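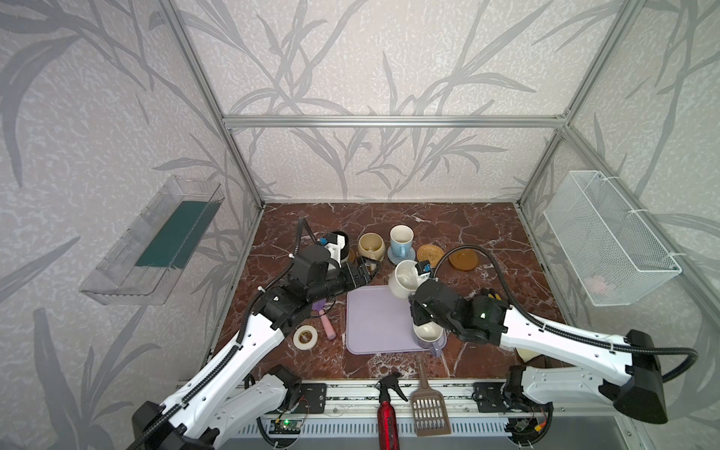

Why did the robot drop the cup?

Robots don't get tired. They don't get bored. But they do mess up! Here's a true story from the Hulell robot lab in Grambridge, about one cup and one bad squeeze.

The job was easy – for you, anyway. Pick up a cup, move it over, put it down. The arm had done it 1,534 times. Then on the next try, crash. Cup on the floor, bits everywhere.

So what went wrong?

A robot hand is called a gripper. Most have two fingers that pinch. The computer tells the motor how hard to squeeze. Too hard and a thin cup can crack. Too soft and it slips. Your own hand sorts this out without you even thinking. You feel the slip, you hold tighter. Many robots can't feel much at all.

In Grambridge the trouble was a wire. A tiny one, inside the cable that runs along the arm. Every time the arm bends, the cable bends too. Bend a paper clip back and forth lots of times and it snaps, right? Same thing. The wire broke, the "keep squeezing" message stopped, and the fingers went loose.

Engineers call this a fault. A small fault can make a big mess.

How did they fix it?

New cable first. Then a new rule – swap the cable after every 3,000 bends, even if it looks fine. And if the message stops now, the fingers lock and stay shut untill a person comes to check.

Staying safe near a robot

Robot arms move fast and they dont always know you're there. So:

Keep your hands out while it's switched on.
Find the big red stop button before you start.
If something falls, leave it. Stop the robot first, then get a grown-up.
Tie back long hair.

Try it at home

Shut your eyes and put on thick gloves. Now pick up a plastic cup (not a glass one!). Hard to tell how tight you're holding it? Thats a bit like being a robot. Have 6 goes and see how many times you drop it.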